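盐水之后：一间餐厅的熟成室笔记

Grurkden的厨房把鸭子当作一道要提前排期的工序。菜单上只写“熟成鸭，黑醋栗，烤根芹”，背后的周期却接近两周，其中真正用火的时间不到一小时。

餐厅位于Jumcombe老码头背后，前身是一间冷库。接手时保留了原有的隔热墙，在厨房北侧辟出熟成室，温度设定在2至3摄氏度，相对湿度控制在75%上下。室内只放禽类，鱼另设一柜，两者的风速要求不同：鸭皮需要持续而均匀的气流，鱼肉表面则容易因风速过高而结壳。

鸭子由Gosstead农场供应，每只净膛后平均2000克，保留头颈，便于悬挂。到货当天先剪去翅尖，再以沸水淋皮，使毛孔收紧，随后刷一层麦芽糖与米醋的混合液。盐的用法较为保守，只在腹腔内抹薄薄一层。厨房早期曾采用整只浸泡盐水的做法，后来放弃，原因是肌肉吸水后，表皮干燥的时间要延长两天以上，烤制时出油也不稳定。

悬挂从第一天开始计算。前三天变化最快，重量下降明显，皮色由乳白转为半透明。第六天以后，香气逐渐由生腥转向坚果和黄油。厨房试过更长的周期，但胸肉边缘会出现需要修掉的硬层，损耗与风味的增益不成比例，现行标准定在第十二天。

烤制分两段。第一段用200摄氏度热风，胸面朝上，目的是逼出皮下脂肪；取出静置至中心温度回落，再进第二段，以果木炭短时上色。静置环节最常被压缩，后果也最直接：切面渗汁，皮在上桌前就已回软。厨房因此在出菜口设了计时牌，时间不到不得下刀。

酱汁的底子是鸭架与烤洋葱，过滤后加入黑醋栗和少量陈醋，不用淀粉，靠胶质收浓。配菜随季节调整，三月以前用根芹，之后换成白芦笋。搭配的酒来自Fourie酒庄，是一款单宁偏轻的红酒，酸度足以切开脂肪，又不会压过熟成带来的香气。侍酒温度为15摄氏度，比常规略低。

套餐共6道，鸭子排在第五。前面几道刻意避开重油和烟熏，以冷汤、腌渍贝类和一道只用蔬菜汁调味的蒸蛋为主。定价1009元，不含酒水。晚市只开一轮，六点半入座。熟成鸭须在预订时确认，当晚不接受加单。

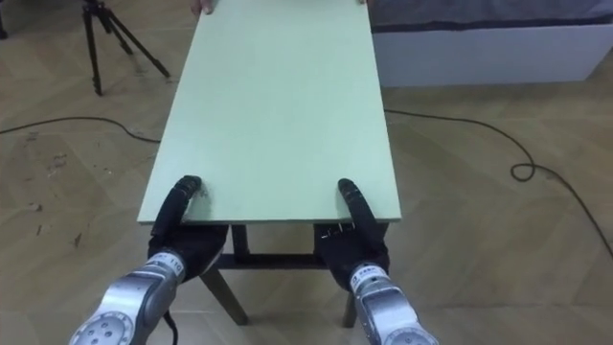
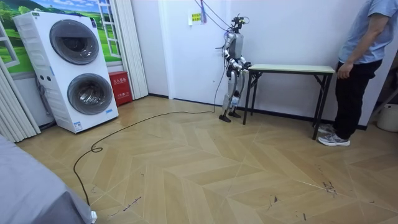
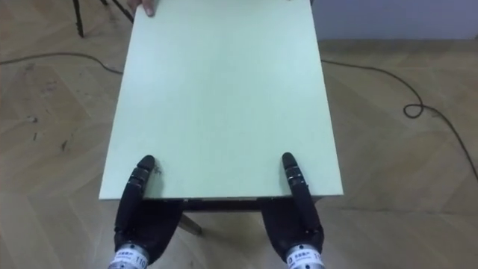

图一、图三：搁在小桌上的浅薄荷绿色板面；图二：靠墙的窄折叠桌与灰白色人形机器人。

相关阅读
· 米醋的酸度与鸭皮的脆度
· Jumcombe码头周边的三间早餐铺
· 根芹的五种处理方式
· 冷库改造：厨房的隔热与排风
· 轻单宁红酒的侍酒温度

联系编辑部 | 广告合作 | 版权所有，未经许可不得转载 | 返回顶部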